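# Open Day at Flarkthorpe

The bus from Garatlow let them out at the bottom of the hill, and Sheyla Apaza ran the rest of the way with her coat undone. It was January 27, 2019, it was trying to snow, and she had been waiting for this since October, when the letter came to say there were 75 places and that she had one of them. Her grandad had the other half of the invitation, which was for "a guest or carer". He hadn't decided which he was.

"It won't start without you," he called.

"It might!"

It hadn't. The hall at Flarkthorpe smelled of floor polish and soup, and the demonstration was still being set up at the far end, where a woman in a green jumper was standing on a chair and fighting with a projector cable. Her badge said GÜNEŞ in felt pen, with a little sun over the U where the dots should be. She got the cable in, climbed down and beamed at everybody as if they had all helped.

"Right! This is Niltix," she said, and the big screen woke up. "Or the inside of its head, if you like. Niltix practises in here first. It can drop things in here all day long and I never have to sweep up."

People laughed. Sheyla didn't, she was too busy looking. She had squeezed through to the front row between two large boys in football shirts, and she had a perfect view.

"So we're sitting where its wrist is," Güneş went on. "Whatever the hand is pointed at, you're pointed at too. It takes a minute to get used to. My mum had to go and have a biscuit."
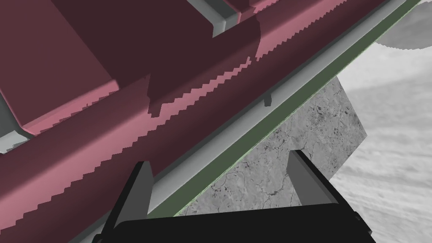

"Is it going to grab something?" asked one of the boys.

"It's going to think about it," said Güneş. "That's the part I love, to be truthful. You'll see it creep in, stop, change its mind a bit. It has had 1,777 goes at this job and it still has a little dither at the start, same as I do at the top of a ladder."

Sheyla's hand was up before she knew what she wanted to ask. Then she did know.

"Does it remember the goes? All of them?"

Güneş came right over and crouched down, so that the question seemed to belong to the two of them. "Not like you'd remember a birthday," she said. "More like your feet remember stairs. Do you play anything? Piano?"

"Cornet."

"Cornet! Then you know exactly. You don't remember each time you practised, but it's in there, isn't it, in your lip."

Sheyla touched her lip. It was in there - every wet evening of it, the scales and the one carol she could get through without stopping. She looked back at the screen and felt suddenly very friendly towards the black hand waiting at the bottom of it.

"Go on, Niltix," she said under her breath.

Behind her, she heard her grandad say it as well, rather louder, and then the boys took it up, and then most of the hall. Güneş went back to her laptop, laughing, and held one finger over the key.

"Ready?" she said.

They were all so ready that a man by the soup urn put his bowl down.

She pressed it.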